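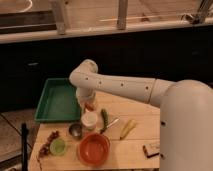 Notebook 5, p. 16

Bench notes | Data collection | Arm table

4/19/25

Kitchen clutter day on the arm table, and I'm in a good mood about it, which makes a change from my last entry. The job is still the same one: get enough examples of picking and placing everyday stuff that Flundar (the policy we're training, for anyone reading this from the Dornanport side) stops behaving as though the world only has one object in it at a time.

So the table is properly busy now. Banana, cucumber, the bunch of dark red grapes over on the left side, white cup, little metal bowl, the big red-orange bowl at the front, and the green tray at the back left, which is where things go in most of the tasks. I like this lot because the shapes are so different from each other. The cucumber and the banana both want gripping across the middle, but one is nearly straight and the other isn't, and you do feel the difference when you're steering. The grapes are a swine. There's no middle to aim for, and if I close on the stem end the bunch swings about all the way over and I lose sight of where the bottom of it is.

The little reddish thing at the back is the one I started with, tray still empty, gripper hovering just above it. It's a nice easy first pick and it's near the tray, so the move is short. My worry is that the short ones are too easy and I do too many of them. You get into a rhythm, you feel productive, the count goes up — and then half the set is the same little hop to the left. I've written LONG MOVES on a bit of tape and stuck it by my keyboard.

Target for this layout is 160 episodes. Whole kitchen set is 600, and we don't train again until all of it is in. I did argue for an early run on a part set but I've come round, the last time we did that we spent a week staring at a result that didn't mean anything.

Things I want to remember:

The elbow bends down quite sharply for anything at the back. Fine for the pick, but coming away I need to lift first and then go sideways, or the wrist heads for the tray edge. Lift, then across. I keep having to say it out loud.

The white cup gets in the way of my approach if I come in from the front. I was going to move it and then thought no, leave it, going round a cup is exactly what we want in the examples! Same goes for the metal bowl next to it.

Shuffle the table every 16 episodes, all of it, not only the thing I've just picked. I was lazy about this in September and the Wonine set came out with the bowl in the same place from start to finish. Flundar learned where the bowl lived and never bothered looking for it.

If I fumble a grasp and recover, keep it and tag it. If I fumble and give up, bin it. Šimkus (the labelling tool) has a tag for recoveries now but it's hidden under "other", so scroll down.

Question for whoever takes the next session: do we want things going into the red-orange bowl as well, or save that for the next layout? It's big and forgiving and it would get me some moves towards the front, where I'm short. I'm tempted. Leave a note in the margin if you object, otherwise I'll start on it with the banana.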